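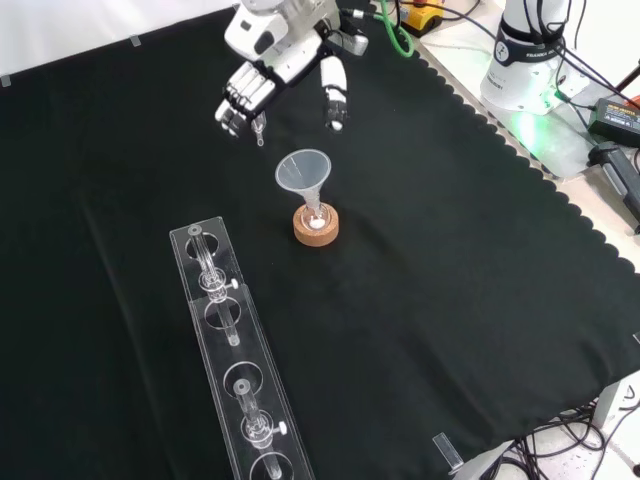 Valtteri Ahonen asked whether the black cloth really has to be taped down before the cameras are calibrated, or whether it can wait until the glass is out. It can't wait, and it's a good place to start, as nearly everything that goes wrong on the Mivon glassware bench goes wrong at the level of the cloth.

Mivon Glassware Bench
Equipment page, Ultthorpe workshop

What it is

The Mivon bench is our cell for handling small laboratory glass: tubes, stoppers, funnels, the bits and pieces that people normally pick up without thinking and that a robot finds terribly hard. A five-fingered hand on an arm does the picking up. It can hold a piece of clear glass between its fingertips and keep it there over a funnel, and if you have ever tried to get an ordinary two-jaw gripper to do that you'll know why we are so fond of this one!

There is a second arm on the same table. It has its own mounting plate and its own page, and you don't need it for any of the setting up described below, though you do need to know where it is before you move anything.

What comes with the bench

Arm, hand and wrist module, with cable
Black cloth, plus a spare in the drawer
Clear acrylic rack with clamp collars
Cork ring stand
Clear plastic funnels
Tape, the low-tack sort
Soft brush, lint-free wipes, rubber blower
The tin of white knobs (please don't tidy this away)

Laying the cloth

Take everything off the table first. It is very tempting to slide the rack along and smooth the cloth underneath it, and we have all done it, and it always leaves a ridge.

Lay the cloth with the long side towards you and tape the upper left corner first. Pull gently from there towards the opposite corner, then let go and see what it does. The right-hand edge will never lie perfectly straight. The fabric goes wavy along that side however you treat it, and the cell doesn't mind a bit, so long as the waves stay outside the area where glass is standing. What it does mind is a fold under the cork ring. A fold tips the ring, the ring tips the vessel, and the funnel mouth ends up somewhere the arm doesn't expect.

Why black? Clear glass on a pale table more or less vanishes for the cameras. On the black you get a bright line down each side of a tube, and that line is what the software hangs on to. It also shows up every speck of dust, so brush the cloth before each session. Cork crumbs are the usual culprits. A wash every month or so is plenty, without softener, and a cool iron afterwards.

Setting the rack

The rack is the older Abbasi pattern: a long see-through box with four round holes in the top panel. It goes on the left, at a slant, so that the hand can come down on each hole without its knuckles passing over the next tube along. People like to straighten it. Please leave it slanted! Oona Nurmi spent most of an October afternoon finding the best angle and there are now small stitches in the cloth, at the back corners, to put it against.

Each clamp collar is a ring with a small white knob on the side. Turn the knobs so they point to the right, where you can get at them and where the fingers won't come down on them. Tighten until the glass stops rattling and then stop. A collar that is too tight holds the tube beautifully until the hand tries to lift it, and then the whole rack comes up too. If you can twist the tube between finger and thumb with a slight drag, you're there.

Taller tubes can go in any hole that has a collar. Short pieces sit lower down, so give the hand a bit more travel for those and check the reach slowly before you let it run at normal speed.

The funnel and the cork ring

Put the cork ring down first, then the vessel, then the funnel. Press the ring flat with your palm. The vessel wants to sit in it without rocking, and the funnel stem should drop into the neck under its own weight. If you have to push it, use a different funnel.

Look at it from the side, at table height, and then again from the front. The wide mouth gives you a fair amount of forgiveness, but the arm comes down from above, and a leaning funnel is much easier to catch with a thumb than an upright one.

We tried a heavier metal ring for a while. It never shifted, which sounded ideal, but glass knocked against metal is a horrid noise and we went back to cork within the week. Cork gives a little. It also wears, and when the inside edge has gone shiny it's time to turn the ring over or swap it.

Starting up

Check the stop button works before anything else. Press it, see that the arm won't enable, release it. Then:

1. Switch on the arm and wait for the base light to go steady green.
2. Switch on the hand separately. It will open, curl and open again.
3. Leave it to warm up for 19 minutes. Make tea.
4. Run the fingertip check with no glass in the hand.
5. Run it again with a plastic practice tube.
6. Put the real glass in.

The 19 minutes came from Arvo Räsänen, who sat with a notebook and wrote down the thumb position until it stopped drifting. On a cold morning you can watch the drift yourself if you rest a strip of paper under the thumb. It's a lovely little demonstration and visitors enjoy it more than the robot doing its proper job.

Don't skip the practice tube. A new person usually wants to go straight to glass, and the hand is good enough that they often get away with it, but the plastic tube tells you straight away if the grip is set too hard or one finger is lagging behind the rest.

Looking after the fingertips

The tips are what touch the glass, and they are the part that needs you most. Wipe them with a damp lint-free cloth at the end of the day and let them dry with the hand open. No solvent. A greasy tip will carry a tube quite happily for a few seconds and then let it creep downwards, so slowly that you may not notice until it's gone.

Feel each tip with your own finger once a week. You're looking for a flat spot or a slick patch. The thumb goes first, every time, as it pushes against the whole group of fingers. We change the thumb tip after 12 sessions and the fingers whenever they ask for it. Keep the old thumb tips for the practice tube, they have plenty of life left for that.

To change one:

Open the hand fully and press stop.
Support the finger from behind. Never pull against the joint.
Ease the old tip off with a small twist.
Blow the dust out of the seat.
Push the new one on until it clicks, then curl and open the hand by hand command, slowly, a few times.

The wrist cable

The cable from the side of the wrist runs back towards the rear of the table, and it must have slack at every height the arm will reach. Before a new routine, take the arm through it at walking pace and watch the cable, ignoring the fingers altogether. If it goes taut anywhere, let some more through. If it hangs low enough to sweep the cloth, take some back. There's a happy middle and you will find it.

Over two winters the only real repair on this cell was that cable. The connector had worked loose and the hand would drop out for a moment with the arm low and turned inwards, and nowhere else. Reijo Savolainen found it by holding the plug still while Orvokki Aaltonen drove the arm round by hand control. A new plug and a proper strain relief sorted it, and it has been a joy ever since. If you get a fault that only turns up in one pose, try the plug before you open the wrist.

Things we'd like to hear about

Better tape. Ours lets go in warm weather.

A softer collar for thin-walled tubes. Oona has made a felt-lined one and it works nicely, but felt sheds, and we're back to brushing the cloth.

Anyone at Dudville with a rack of the same pattern: do your knobs loosen by themselves too? A dab of wax on the thread has helped ours. Spare knobs are in the tin, and the tin is on the shelf above the drawer with the spare cloth.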